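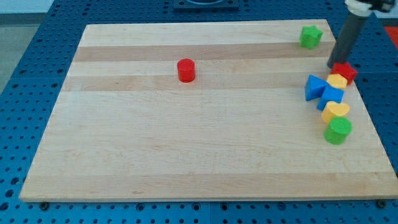
Junderance sets up and looks after small robot cells for schools, training centers and light manufacturers. We started with one arm, one table and one customer, and the work has not changed much in kind. A cell arrives, we bolt it down, teach it where things are, and come back when it drifts. Most of our testing is done on a blue perforated table with a striped maple board laid on it and a handful of toy shape blocks: cylinders, stars, hearts, triangles. The blocks are cheap, they come in bright colors, and a star is hard enough to grip that a badly set tool shows up early.

Our workshop is in Buenaventura, on the ground floor of the old Merker building. Cirilo Mendoza and Aitana Peñalver opened it after working together in machine repair. We now look after 61 cells. Two of them are our own and stay in the workshop for training and trials.

How we set up a cell

The table comes first. We level it, check that it doesn't rock, and tighten the anchor bolts in a cross pattern. Then the arm goes on its base and the gripper is mounted at the collar. Rodrigo Valcárcel does most of the tool work. He measures the tool tip against a fixed point, enters the offset, and repeats the measurement from the opposite side. If the two readings don't agree, the collar comes off and gets cleaned and seated again.

After that we run 100 picks at low speed with someone standing at the stop button. Any missed pick is written down with the shape and the side of the table it was on. We don't raise the speed until a full run goes through clean. For customers with their own parts, we do the same run again with those parts.

How we look after it

A regular visit takes a morning. We check the collar screws, wipe down the gripper, look over the cable where it bends at the joints, and compare the tool tip with the figure recorded at setup. The table bolts are checked too. They are the part most often forgotten between visits, and a loose one can look like a fault in the arm.

Repairs are handled by Anselmo Palacios. He keeps the spares shelf, which holds 249 items at present, mostly seals, fingers, connectors and cable sets. Joint housings are opened in the workshop only. If an arm has to come in, we lend a Zornier unit where one is free.

Training

Every September we run a short course for the people who will use the cells day to day. Macarena Garrido teaches it. It covers safe stops, cleaning, checking the tool tip and keeping the log. No programming background is needed. Groups are kept small so each person gets time at the table.

Visits and questions

The workshop is open to visitors by appointment. Please wear closed shoes and tie back long hair. Customers with a stopped cell should call first and leave the power as it is until they have spoken to Anselmo.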